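# FAQ – Mesteck Student Manipulation Project

Last edited in January by Hằng Hồ. Send corrections to the build channel.

**Who can join?**

Any enrolled student. Programming experience helps but is not required. New members start on table setup and logging, then move to operating the arms.

**What is the current task set?**

Household tabletop tasks with two arms: picking, placing, folding and unfolding. The Dramen round of the competition scores thin, flexible items separately from rigid ones, so most bench time this term goes to sheets.

**Why are there unrelated items on the table?**

The rules call for clutter. A policy trained on a bare table tends to fail when a box or a bottle sits near the target. Item positions are changed between episodes.

**How is a sheet supposed to be grasped?**

By a corner, between thumb and fingers, with the rest of the sheet left on the cloth until the grip is confirmed. Pushing from the middle of an edge is logged as a fault even if the sheet ends up folded.

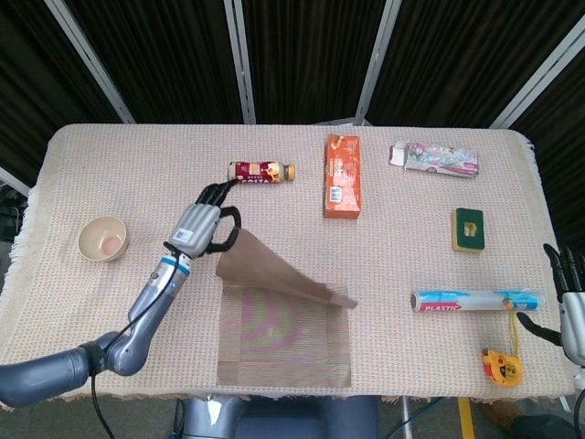 *Corner grasp on the translucent brown sheet, left hand. Plastic wrap and tape measure at lower right.*

**How many episodes do we have?**

1,225 recorded, of which 1,000 passed review. The remainder stay on the Stosley drive under "rejected" and should not be deleted.

**How long is a shift?**

2 hours, with one operator and one logger. Swap roles at the halfway point. Booking closes at 17:00 the day before.

**Can I bring my own objects?**

Yes, if they are clean, dry and unbreakable. Glass is not allowed. Ánh Lò keeps the object list – add a line before the item goes on the table.

**What do I do if a hand stalls?**

Press stop, wait for the status light, then release the object by hand. Do not restart from the script. Note the episode number and the error code.

**Where is the code?**

In the Quách repository, branch "tabletop". The main branch is last year's and does not run on the current hands.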